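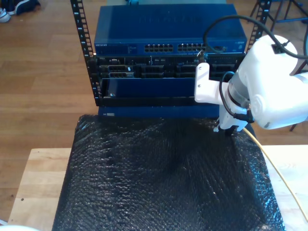 Thread: Familienfotos sortieren, ein Zwischenstand

1/ So, ihr habt gefragt, ich schreib das jetzt mal zusammen. Seit November sortiere ich die Fotos meiner Familie. Papierabzüge, Dias, dann der ganze digitale Kram von diversen Handys. Ich bin keine Archivarin, ich bin die Enkelin, die beim Kaffee zu laut "ich kann das ja machen" gesagt hat.

2/ Ausgangslage: 2000 Abzüge in Schuhkartons, Keksdosen und einem Koffer, bei dem das Schloss klemmt. Die Zahl stimmt übrigens, mein Onkel hat beim Scandienst pro Bild bezahlt und mir die Rechnung weitergeleitet. Mit Smiley.

3/ Erster Fehler: Ich wollte chronologisch anfangen. Vergesst es. Auf den wenigsten Bildern steht hinten ein Jahr, und wenn doch, dann ist es das Jahr, in dem jemand das Bild beschriftet hat. Meine Oma hat offenbar einmal an einem Nachmittag alles mit "Sommer 74" versehen. Auch den Schnee.

4/ Was besser ging: erst nach Orten. Garten, Küche in der alten Wohnung, Ostsee, der Hof von Tante Hedi. Orte erkennt man wieder, selbst wenn man die Leute nicht kennt. Die Tapete in der Küche hat mir mehr geholfen als jede Beschriftung (orange Kreise bis zum Umzug, danach Raufaser).

5/ Zweiter Durchgang dann nach Leuten. Dafür braucht man die Verwandtschaft, und zwar solange sie noch Lust hat. Ich hab immer nur eine Handvoll Bilder mitgenommen oder geschickt. Bei einem ganzen Karton sagt jeder nach zehn Minuten "ach, das war halt früher".

6/ Tipp von Perla Cortés, mit der ich mal im Stadtarchiv Praktikum gemacht hab: nicht fragen "wer ist das?", sondern "was war da los?". Riesenunterschied!! Auf die erste Frage kommt ein Name, auf die zweite kommt die Geschichte, wie der Kartoffelsalat vom Autodach gerutscht ist.

7/ Dateinamen. Ich weiß, ich weiß. Bei mir heißt jetzt alles Ort_Anlass_Nummer, und wenn ich das Jahrzehnt kenne, steht das vorne. Also 70er_Ostsee_Strandkorb_03. Umlaute schreib ich aus, da hatte ich auf dem Rechner meiner Mutter schon lustige Zeichen drin.

8/ Und bitte nicht "neu", "neu2", "final" in Ordnernamen. Ich hatte einen Ordner "Fotos wirklich alle". Es waren nicht alle.

9/ Doppelte: Da bin ich inzwischen ziemlich streng. Von der Konfirmation meines Cousins gibt es 101 Bilder, davon gefühlt die Hälfte vom selben Kuchen. 7 hab ich behalten. Er fand das hart, wollte die anderen dann aber auch nicht haben.

10/ Unscharfe Bilder fliegen bei mir trotzdem nicht automatisch raus. Es gibt eins von meinem Opa, komplett verwackelt, er lacht mit offenem Mund und hält irgendwas hoch, vielleicht einen Fisch. Auf allen scharfen Fotos steht er da wie beim Passamt. Das verwackelte hängt jetzt im Flur.

11/ Albumfrage, die kam in den Antworten mehrfach: Alben mit Klebefolie (diese aus den Achtzigern, bei denen es so knistert) bitte nicht mit Gewalt. Bei mir ist ein Bild gerissen, da war ich den ganzen Abend schlecht gelaunt. Jetzt fotografiere ich die Seite komplett ab und lass alles, wo es ist. Man sieht dann auch die Bildunterschriften und die eingeklebten Eintrittskarten – die sind manchmal schöner als die Fotos.

12/ Dias sind eine eigene Welt. Ich hab sie erst mal nur auf einem Leuchttisch durchgeschaut und mit Klebezetteln markiert. Geliehen hat mir den Volkan Oral aus dem Fotoclub, der ihn seit Weihnachten zurückhaben will. Volkan, falls du mitliest: nächste Woche. Wirklich.

13/ Sicherung: Ich hab 2 Kopien, eine bei mir und eine bei meiner Schwester, die in einer anderen Stadt wohnt. Einmal im Quartal tauschen wir die Platten beim Besuch. Mehr Technik gibt's von mir nicht, da können andere besser drüber streiten.

14/ Schwieriges Thema: Bilder, die man nicht zeigen will. Es gibt in jeder Familie eine Ex-Frau, einen Streit, ein Weihnachten. Ich schneide niemanden raus. Es gibt einen Ordner, den bekommt man auf Nachfrage. Bisher hat genau eine Person gefragt, und wir haben danach zwei Stunden telefoniert. War ein gutes Gespräch, ein bisschen traurig auch.

15/ Am 15. März 2021 hab ich den ersten fertigen Stapel an alle geschickt, nur die Gartenbilder. Seitdem steht die Familiengruppe nicht mehr still. Tante Hedi schickt Sprachnachrichten von neun Minuten, in denen sie jeden Apfelbaum einzeln durchgeht. Ich schreib die jetzt mit und leg den Text zu den Bildern.

16/ Überhaupt, der Text! Hätte ich von Anfang an machen sollen. Einfach eine Textdatei im Ordner, keine Romane. "Das ist der Hund von nebenan, der hieß Bratura, keiner weiß warum." Das reicht doch.

17/ Noch offen: der Koffer. Ich hab bisher nur die obere Schicht. Darunter liegen Briefe, und meine Mutter möchte die erst selber lesen, das versteh ich gut. Und ein Umschlag mit Negativen, auf dem nur "Priledia" steht. Falls das irgendwem was sagt (Ferienheim? Schiff? Tanzkapelle?), schreibt mir bitte!

18/ Nachtrag, weil gefragt wurde: Nein, ich mach das nicht für fremde Familien, auch nicht gegen Geld, auch nicht gegen Kuchen. Bei Kuchen hab ich kurz gezögert.

19/ Morgen sind die Ostseebilder dran. Meine Schwester kommt mit und behauptet jetzt schon, das Kind im gestreiften Bademantel sei sie. Ich glaub ja, das bin ich.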